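Do "low-dust" floor sweeps work? A term project on household cleaning claims
Environmental Health, Year 2
Submitted Jan 13, 2018

1. Why we picked this

The Heltance leaflet says its sweeping powder "traps up to 15 times more fine dust". More than what? The leaflet does not say. The Horon website makes a similar claim and gives no test method either. We wrote to both firms in April and got one reply, which was a discount code.

2. What we did

We swept the same stretch of corridor with each powder and then with nothing but a broom. We did 50 sweeps in all, split over 4 weeks. What came up was weighed on the kitchen scale in the Grivarska hall of residence. That scale reads to the nearest gram, so small differences should not be trusted. The corridor carpet was taken out halfway through, and the figures before and after that cannot fairly be put side by side. We have put them side by side in Table 2 anyway, as the marking scheme asks for a comparison.

3. What we found

Heltance powder gave the heaviest pan. It is also a heavy powder. Once we took off the weight of what we had sprinkled, the gap to the plain broom mostly went away, and on some days the broom came out ahead. Horon was lighter and did no better. Neither result supports the number 15.

The Murakami guide to home cleaning, which two of our sources lean on, says a room can hold 3,000 kinds of particle. We could not find where that came from. Both sources cite the guide, and the guide cites nothing.

4. Cost and bother

A tub of powder costs more than a broom and runs out. On smooth floors most people will manage with a dustpan and a bucket. 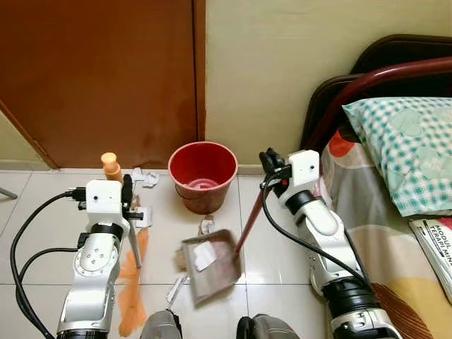
One reader of our draft objected that we had only weighed what was swept up, and that the leaflets are talking about what stays in the air. This is a fair point and we have no answer to it. We had no air sampler. A damp cloth left on the window sill was tried for a week, but it picked up dust from outside as well.

5. Limits

One corridor, one cheap scale, three different people sweeping. We would not buy the powder on this evidence, but we would not call it useless either.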